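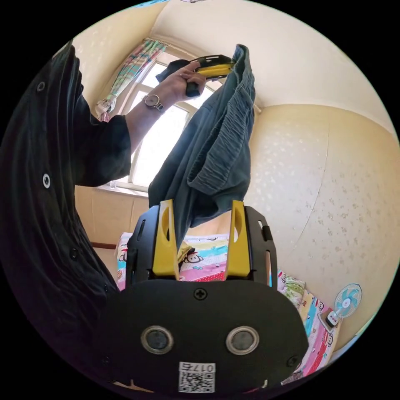 Rosalind Haddad

Search reviews Go

Filed under: Home & Laundry > Clothes > Trousers

Piltico pull-on trousers, dark green. Bought in June, been wearing them to death, so a quick write up before I forget. Wanted something with a proper elastic waist for long days and small rooms where you end up sat on the bed folding things.

Waist first. Gathered all round, wide enough not to dig in. Hasn't gone slack yet and mine get pulled about a lot. Fabric hangs nicely, doesn't cling. Washed them at least once a week, bit of fading at the knee, nothing awful. Pockets too shallow, phone falls out evry time I sit down.

Folding. Legs together, waistband flat, thirds. The elastic bunches so the top never lies quite flat, you get a lump in the pile. Rolling is better. My old Dvorak pair folded like paper but the waist gave up after 4 months, so I'll take the lump. 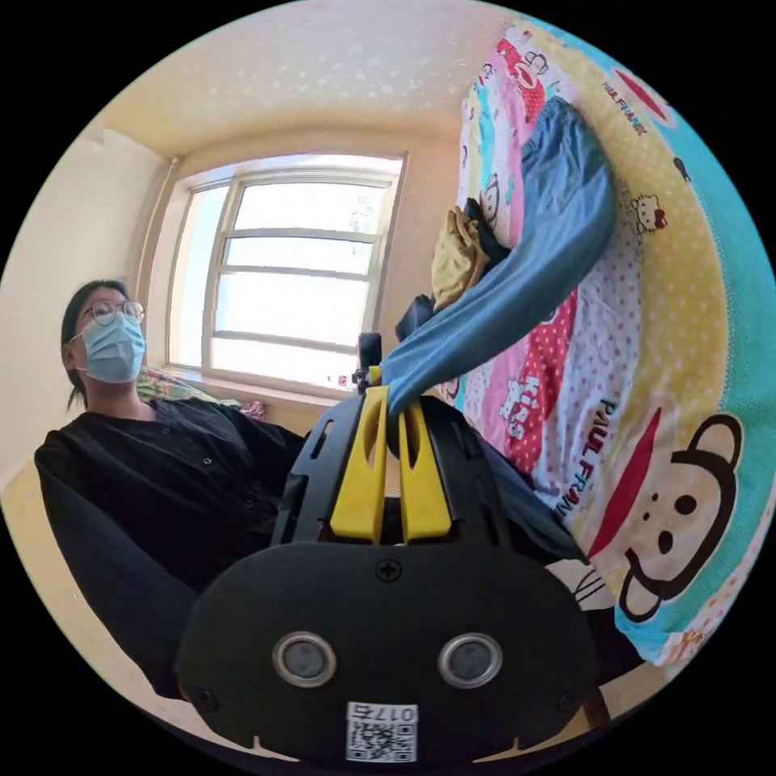
Do they need ironing?

Mine haven't so far. Shake them out hard straight from the wash, hang them by the waist and most creases drop by morning.

Sizing is generous, go down one if you're between. Doaa Filali has the Flornov ones and swears by them, softer I admit, but thinner, and hers bobbled between the legs in 2 washes. Length is the other thing. I'm short and these pool at the ankle, so I've had to
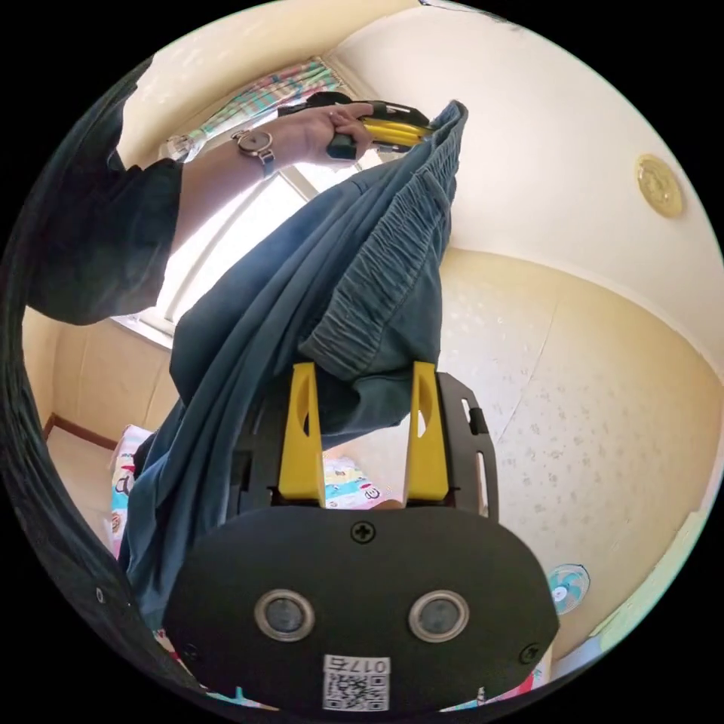 turn them up twice. Easy hem though, ten minutes by hand. Drawstring would of been nice as well.

Would buy again, probably in navy. 4 out of 5, lost one for the pockets.

Contact us | © Skollanow Reviews | Back to top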